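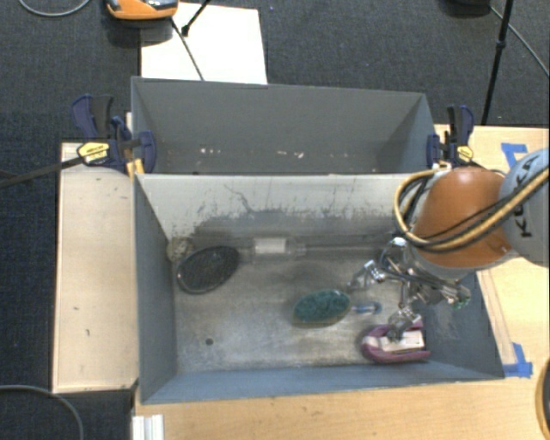

1. Introduction

Small household items made of mixed materials are a known difficulty in kerbside recycling. A bottle or a tin can be identified and separated by most sorting plants. A scouring pad, a pen, a short length of plastic tube or a bottle cap usually can't, and such items either pass through the screens with the glass fines or end up in the residual fraction. This project looked at what happens before that stage, in the kitchens where the items are thrown away.

The work was carried out in Claklow House, a hall of residence with shared kitchens. The question set by our supervisor, Siiri Manninen, was whether a change in the wording of bin labels would reduce the mass of small mixed-material items placed in the dry recycling bins. The label in use at the start of the project read "Plastics, metal, card" and gave no guidance on size.

2. Background

The plant that receives the hall's recycling uses a rotating screen as its first stage. Material smaller than the screen openings drops out early and is not sorted further. Residents are not told this. In preliminary conversations most of them assumed that any plastic object would be recovered if it was clean, and several said they rinsed items that the plant has no means of handling.

Earlier student work in the department dealt with food residue on packaging and did not record item size. We found one report, by Urho Kinnunen, that listed small items as a separate class, but it used volume as the measure. Volume is awkward for loose material because it depends on how the container is filled - our own first attempt, repeated on the same sample, gave noticeably different readings. Mass was used for all results below.

3. Method

Eight kitchens took part. Four kept the existing label and four were given a new one, which read "Plastics, metal, card - nothing smaller than your palm". The kitchens were assigned by drawing lots. Residents were informed that waste was being weighed but were not told which label was under test.

Bags were collected in the morning and taken to the teaching laboratory. Each bag was emptied on to a sheet and the contents separated by hand into packaging, small items and residual waste. An item was classed as small if it passed through a square opening cut in a plywood board. Flexible items were laid flat first and not folded to fit. Each fraction was weighed on a Wenitz bench scale and the result entered on a paper form. Samira Haddad did the sorting and Segundo Cusi kept the forms and checked the zero of the scale between bags.

Bags heavier than the tray could hold steadily were weighed in two parts. Bags that had split during collection were excluded.

4. Results

A total of 51 bags were collected, of which 42 were suitable for analysis. The others had split or had been mixed with general waste by the cleaning contractor.

In the kitchens with the original label, small items made up around 8 per cent of the mass of a bag. The share in the kitchens with the new label was lower, but the spread between bags was wide and the two groups overlapped. The heaviest single small-item fraction, 600 g, came from a kitchen with the new label. It consisted mainly of batteries and was left in the data.

The types of small item were similar in both groups. Bottle caps, pens, razor heads, scourers and cable ties were common. Items made of two bonded materials were almost absent from the residual fraction, which suggests that residents did not treat them as a special case.

5. Discussion

The result is weak support for the new label. Mass is a poor indicator of behaviour when a few dense objects are present, and the batteries should have been recorded as a class of their own from the start. A count of items alongside the mass would have dealt with this, at the cost of longer sorting times.

The word "palm" also caused some difficulty. One resident asked whether a flattened carton counted. Stavros Bošković, who read a draft of this report, pointed out that a drawn outline on the label would remove the doubt, and would help residents who do not read English easily.

Collection took place in November only. Seasonal effects were not examined.

6. Further work

The label should be redrawn with a printed outline and tested in the same kitchens with the two groups exchanged. Batteries need a separate container by the door of each kitchen before any further weighing is done. The sorting board and the blank forms have been left in the laboratory store, on the shelf above the sink.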